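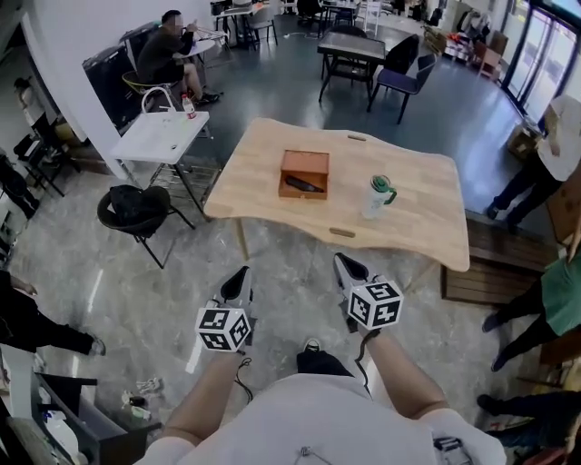
Both grippers pointed at the table, box and bottle set out, people about on all sides.

From: Annick Deschamps
To: the handheld practice list
Date: September 4, 2019
Subject: Re: Draft rules for collecting in shared rooms

Hello all,

Thank you, Ubaldo, for getting the draft out, and thank you to everyone who wrote to me off the list as well (I do read them all, even when I'm slow to answer). I've quoted the part I want to talk about and put my thoughts underneath.

Ubaldo De Luca wrote:
> Section 4 as it stands says that no session may start while anyone
> outside the team is within view of the head camera. Josiane thinks
> this is the only rule we can really defend. I think it will shut
> down most of the work at Plolel, where the room is never ours alone.
> Could people who have run sessions there please say what they do now?
> Also, does anyone object to the 90 second pause between takes?

I've run 23 sessions at Plolel since January, so I suppose I'm one of the people being asked! The picture at the top is quite typical. There's the wooden table with the open box and the white bottle with the green lid, and past it there's somebody having a drink, somebody walking by, somebody standing near a cardboard box. If Section 4 went through word for word, I don't think I could start a take there before supper time.

What I'd like to suggest is that we split the rule in two. The first half would be about people and their pictures: a sign at each door, a word with whoever is sitting close by, and faces blurred before anything leaves the building. The second half would be about reach, meaning how close a bystander may come to the grippers while a take is going on. I would put that at 7 feet from the near edge of the table, with the operator lowering both hands and stopping if anybody steps inside it. Josiane, I know you wanted more, and I'm happy to be argued with.

I also wish we would say something about cables. Each gripper in my picture has its own black cable, one looping down and the other trailing by the forearm, and the draft says only "cables should be tidy," which I'm afraid means something different to every one of us. Ysaline tapes hers at the elbow and Gaspard runs his over the shoulder. I don't mind which we choose, but I would like the arms moved through their full range before the first take, and the marker cubes checked at the same time for anything hanging across them.

As for the pause, no objection from me — it gives me time to put the objects back and write my notes. I'd only ask that it not apply when a take is thrown out in the first moments.

One small thing on the wording. Section 6 calls for "a clear work surface," and people at Akau have read that to mean the whole room. Could we say "the table in use"?

I can type up the new Section 4 if Ubaldo sends me the file he's working from, as the copy I have still has the old numbering.

Warmly,
Annick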